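Measuring notebook, Stedside office
June, Friday

Back from the second visit to the Gondgate house. The listing is waiting on a floor plan and a square footage we can put our name to, and the first set of measurements didn't close. Writing up what I did today while I still remember which wall was which.

Where we left it last time: the ground floor outline, added up along the north side, came out 17 inches longer than the same outline added up along the south side. Homstead will let you draw it anyway. It stretches the last wall to meet the first one and gives no warning that I could find. The plan looked perfectly good on the screen, and if I hadn't been adding the sides up on paper as well I would have sent it to Karimi as it was.

Started over outside, at the front left corner facing the street, going clockwise. Laser for the long runs, tape for anything shorter than the porch. The laser doesn't like the light on the south wall after lunch, so I did that side first. Held a clipboard at the far corner as a target and took each reading twice. Where the two readings disagreed I took a third and wrote down all of them. They are on the loose sheet, stapled in at the back.

Found most of the error fairly soon. There is a bump-out behind the kitchen where the washer and dryer are, and on the first visit it went down as square to the house. One side of it isn't. The corner I had as 90 degrees is clearly wider than that, and you can see it from the yard once you stand in line with the wall. The downspout hides it from the driveway, which is where I must have been standing. Drew it again with the diagonal measured and the two sides now agree to within the width of the siding.
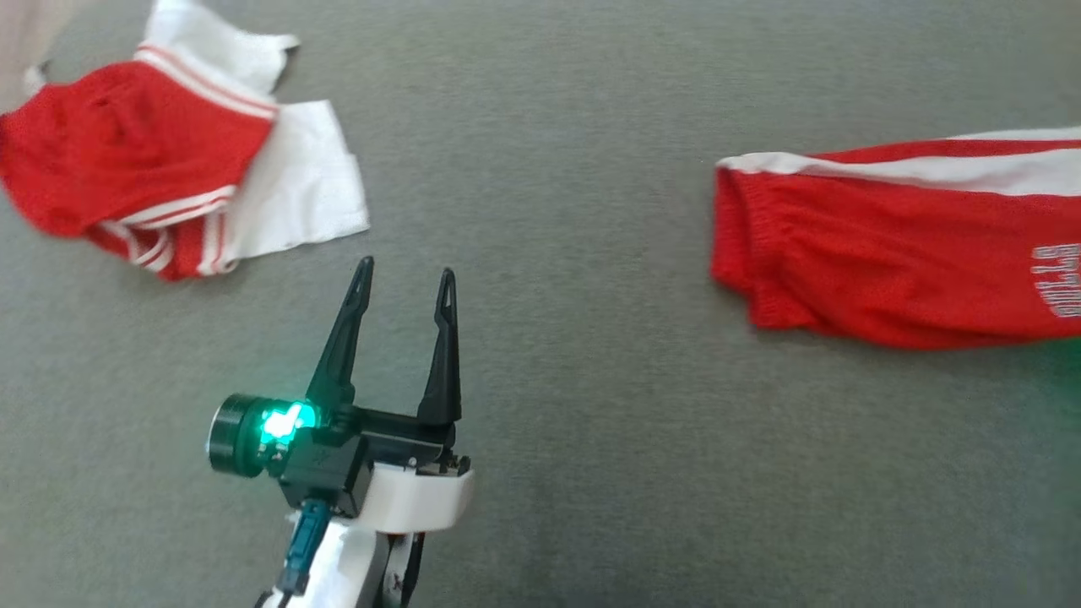
Gripper open, green light on, over the gray surface.

Inside next. The things that needed a decision:

Upstairs back bedroom. Sloped ceiling on the garden side. I ran the tape up at several places along the slope and chalked the floor under the line where the ceiling gets too low to count. Everything on the wall side of the chalk stays out of the finished area. It is a fair piece of the room, and the sellers have a dresser and shelves in it, so they may ask why the figure is smaller than they expect. The last appraisal seems to have counted the room wall to wall. I would still leave it out and put a note on the plan that there is additional floor under the slope.

Stairs. Counted once, on the floor they come down from. The open part over the front hall does not get counted upstairs. I had it right on the paper and wrong in Homstead, where the hall void was drawn as a room with no name. Deleted it and put in a void. The upstairs total dropped by 66 square feet right away.

Enclosed porch. This is the one I went back and forth on. It has windows, a finished floor and an outlet, but no heat source of its own and no duct that I could find. You step down to it from the dining room through what is plainly an old outside door, with the threshold still there. Leaving it out of the living area and listing it on its own line. If the sellers have a permit showing it was converted we can look again. I have asked the Karimi office to check what came with the file.

Basement. Partly finished. Measured the finished part separately and it goes on its own line too, below grade, never added to the rest. The back of it opens to the yard, and the sellers' old brochure treats it as a full lower floor on the strength of that. The side walls have soil against them, so for us it is below grade.

Garage. Measured for the plan only.

Wall thickness. We measure outside and the room dimensions are inside, so they have to be reconciled somewhere. I used a window opening in the dining room and the front door, and got 6 inches at both, drywall face to siding face. Used that for the whole ground floor except the bump-out, which is built lighter. For the bump-out I measured at the back door and wrote it on the sketch. Don't use the general figure there.

Room dimensions are taken at the widest usable points and given to the nearest inch in the notebook. On the public plan they get rounded down. Closets are not in the bedroom dimensions. The last plan we put out had one bedroom measured into the closet and the buyer's agent caught it before we did. 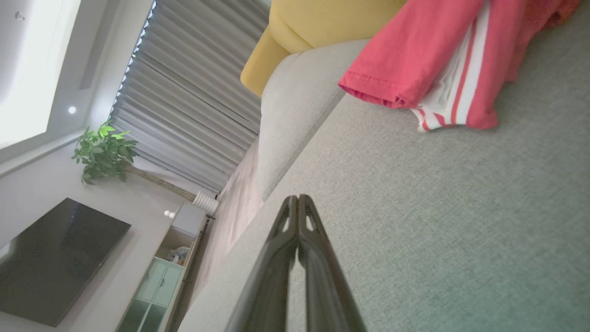 Light gray sofa, mustard-yellow cushion, gripper closed.

About Homstead, for whoever draws the next one:

- Turn off snapping before you draw a wall that isn't square. With it on, the wall jumps to the nearest right angle and the length changes without telling you.
- The area it shows in the side panel is interior area until you go into the plan settings and change it. The exported sheet says "total area" either way.
- If you copy a floor to start the one above it, the wall thickness comes along but the notes don't.
- Undo stops working after you save. Keep a duplicate before you touch the outline.

Checked the finished outline by hand, cutting it into rectangles plus the one triangle at the bump-out. The hand total and the Homstead total differ by less than I could expect from the tape, so I'm happy with the ground floor. Upstairs I have only checked against the ground floor outline, which it should match on three sides. It does on two. On the west side it overhangs a little and I could not get the laser on it from the ground. I took it from inside, through the bathroom window, with the wall thickness added. It is marked as inferred on the sketch.

Compared with the county record: the record is higher than ours. The porch accounts for nearly all of it. The rest is probably the sloped bedroom. I don't want to change our figure to meet theirs. The remarks should say the measurement is ours, taken from the exterior, and that the record differs. Wording to be agreed with Karimi before it goes live, and the number stays off the flyer until then.

Equipment. The laser battery went from full to one bar in the afternoon, which it didn't do in the spring. Put it on charge when I got in. The long tape has a kink near the start and reads slightly short if you hook it, so I held it flat and started from the first foot mark everywhere. Subtracted the foot on the spot and ticked each one. If a line on the sheet has no tick, ask me before using it. We need a new tape.

Still open:

- Permit for the porch, waiting on the file.
- West overhang upstairs, get it properly with a ladder or leave it as inferred.
- Ceiling height in the finished basement under the duct. I wrote down the height beside the duct and forgot the one under it.
- Rename the rooms in Homstead to match the listing. The sellers call the small front room the office, the listing draft has it as a den, and my sketch says "front small."
- Second person to redo the addition on the loose sheet without looking at my total.

The key went back in the lockbox and the side gate is latched. The sketch, the loose sheet and the printed plan are in the Gondgate folder on the shelf by the plotter. The old version of the plan is in there too, with a line through it.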